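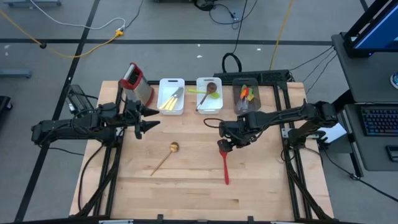 Most kitchen tools fail at the handle. Blades can be reground and steel can be scrubbed, but once a grip works loose or splits, the tool usually goes in the trash. Touran Safavi has repaired household goods for 20 years from a two-room shop in Branatdale, and she sorts what comes through the door by how it is held. A stainless-steel box grater or a red spatula with a long handle is the sort of thing people own for years without thinking about it, until the day they need a new one and find that the new one is worse.

Safavi charges a flat fee for small repairs and keeps a paper ledger. Last November, her busiest month, she took in 202 items. Knives made up the largest share, followed by pans, then scissors. She turned away anything with a cracked blade.

"People apologize when they come in," she says. "They say it was cheap, it was their mother's, they know it's silly. I just ask them what it does wrong."

The answers are fairly consistent. The knife turns in the hand when it hits something hard. The pan handle wobbles. The peeler hurts after the fourth potato. Most of these are quick jobs. A loose rivet can be replaced in a few minutes if the holes are still round. A rat-tail tang that has pulled out of its handle takes longer because the old glue has to come out first, and the new epoxy needs a night in the clamp. 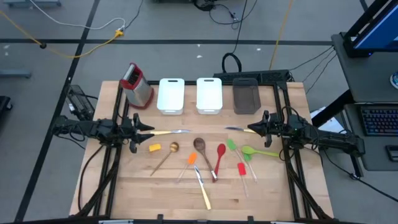
What she can't fix, she says, is a tool that was the wrong shape to begin with. Handles got thicker when makers moved to molded grips, and they suit a medium-sized hand doing a short job. Cooks with small hands squeeze harder to make up for it, and by the end of a large meal they feel it in the thumb.

Ashraf Morsy ran the kitchen at El Idrissi, a lunch place across the river, before he began teaching evening cooking classes. He starts every course by having students put down the knives they brought and pick up someone else's. They trade until each has found one that sits well without effort. Price has very little to do with which one they keep.

"The heavy ones go around the table and come back," Morsy says. "Somebody paid a lot for that knife and it lives in a drawer."

He recommends buying in person, with the hand you cook with, and pretending to chop for a full minute before deciding. He also recommends a light knife for anyone who cooks only a few nights a week. His own is a Koltivier with a plain wooden handle that Safavi has replaced once.

Rakari, the small cutlery maker that supplies most of the shops in Branatdale, now sells replacement handles for its older models. It made 3000 of them in the first run, and Safavi keeps a box under her counter. She would like to see other makers do the same, though she isn't expecting it.

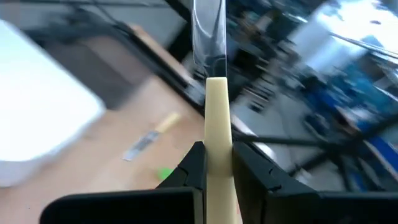

Looking after a handle

Keep wooden handles out of the dishwasher. Wash by hand, dry right away, and rub in a little mineral oil when the wood looks pale.

Check rivets twice a year by pressing the handle with your thumb on either side. If you feel movement, stop using the knife until it's been fixed. Food and water get into the gap and rust the tang where you can't see it.

Plastic handles that have gone sticky can sometimes be saved with baking soda and a soft brush. If the stickiness comes back within a month, the material is breaking down and the handle should be replaced.

Safavi's shop takes walk-ins in the mornings. Bring the tool clean, with the blade wrapped.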